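The Night Shift Counts Lids

The gripper let go at 4 in the afternoon, and I swear the whole room at Skavo heard it.

It wasn't a crash. A crash would have been easier! It was a soft little tock, the sound of two padded fingertips opening when every line of my program said they should be closed, and then a container rolling across a white table toward the far side. I caught it against my hip. On my screen the log said, very calmly, GRIP HOLDING.

I should say that I loved this job more than any job I'd ever had. We taught hands. You wore the black mesh glove, you worked the gripper, and you picked up things from people's kitchens until the arm down the hall at Lendale could do it too. Tubs, tins, lids, anything with a curve. Curves were my favorite, because a curve is where a fingertip has to make up its mind. 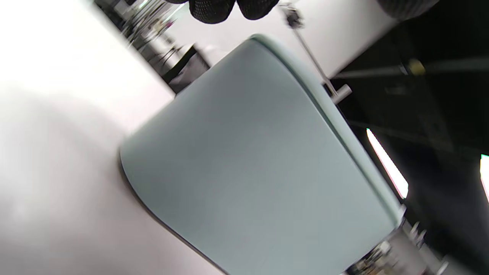 So I picked up the container and tried again. Close, lift, hold. Perfect. Close, lift, tilt, hold. Perfect. I did it 22 times and the thing behaved like an angel. On the next one, tock.

"Static," said the woman at the bench behind me, without taking off her headphones.

"In September?"

"Static doesn't own a calendar."

I wrote static on a pink note and stuck it to my monitor, then wrote cable under it, then firmware, then me. If you've ever chased a fault that only shows up when it feels like it, you know how happy and how miserable I was. I could hardly sit still. Somewhere in that tool was a small, specific wrong thing, and it was mine to find.

I started with the cylindrical containers because they were the hardest to hold at a slant. If the fingers were going to slip, they'd slip there.

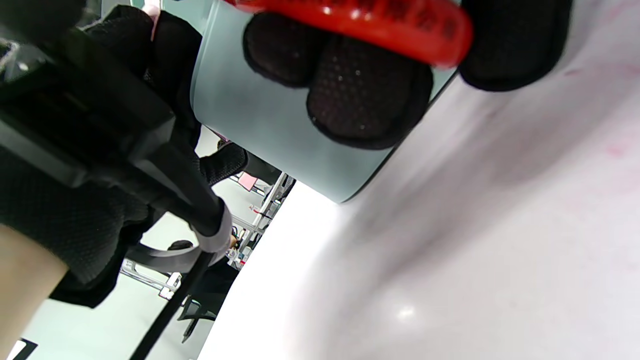

They didn't slip. That was what bothered me. Every time the grip failed, the pads came away clean, both together, as if somebody had asked them to. A weak grip slides first. You can feel it through the glove, a kind of crawling. What I was feeling was obedience.

I pulled the logs for the whole project, all 2,150 lifts, and put them up against the lifts that had gone wrong. There were 8. I'd been looking at force, at angle, at how heavy the thing was. I hadn't once looked at my own wrist.

In every one of the eight, I had turned my hand over, palm up, the way you do when you want to look at the bottom of something.

Oh, I could have danced! I unplugged, plugged in, turned my hand over, turned it back. I tried it with the cable taped along my arm and the cable hanging free. I held the plug itself in my fist and worked the fingers with the other hand.

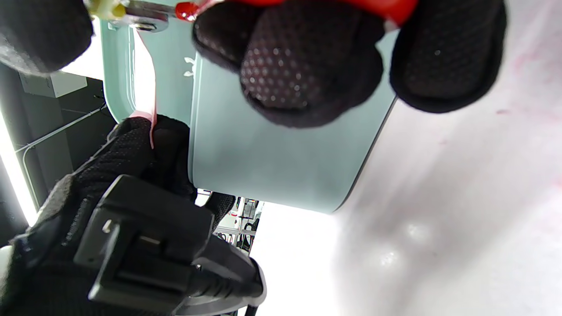
The green one, somewhere in the middle of a very long evening.

It went tock with the cable hanging. It never went tock with the cable taped. A conductor inside the cord had cracked, and when I rolled my wrist the break opened for an instant. The controller woke up, found no command waiting, and went back to its starting position. Its starting position was open.

I stopped being happy right about then.

The arm at Lendale used the same Antal controller. It had the same starting position. And it had been moved that week from plastic tubs to the Platum line, where it would be lifting steel plates over a walkway, with people under it, and a cord of its own bending at the wrist all night long.

I looked for the number and my glove wouldn't work the phone. I pulled it off with my teeth. It rang and rang, and behind me the others kept on with their evening, backs bent over their benches, one of them reaching for something. I remember wanting to shout and thinking, absurdly, that I'd wake the containers.

"Lendale floor," said a man, chewing.

"Stop the arm," I said. "Please. Set down whatever it's holding and stop the arm."

There was a pause. I could hear it running behind him, that lovely smooth hum we'd all been so proud of.

"It's in the middle of a lift," he said.

"Is its wrist turned?"

"Its what?"

"Get everybody off the walkway," I said, "and then go look at its wrist."

He put the phone down on something hard. I heard him yell, and boots, a lot of them, going the right way.

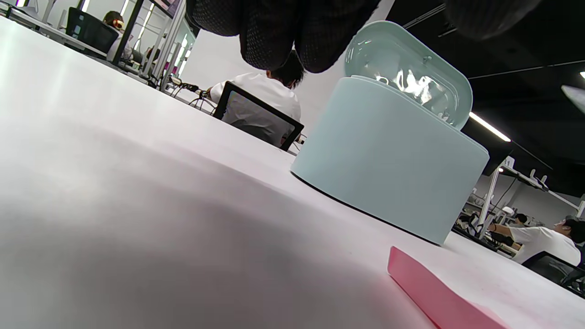

Morning

They sent me the cord in a padded envelope. I cut it open at my bench with the headphones woman leaning over my shoulder, and we peeled the jacket back a little at a time until we came to the place. Most of the copper had gone. A few bright strands were still hanging on.

"Huh," she said. "Static."

I laughed so hard I had to sit down. Then I opened the controller settings, found the line for the starting position, and changed it to stay as you are. I read it over until I trusted it, taped my cable to my arm, and reached for the next lid.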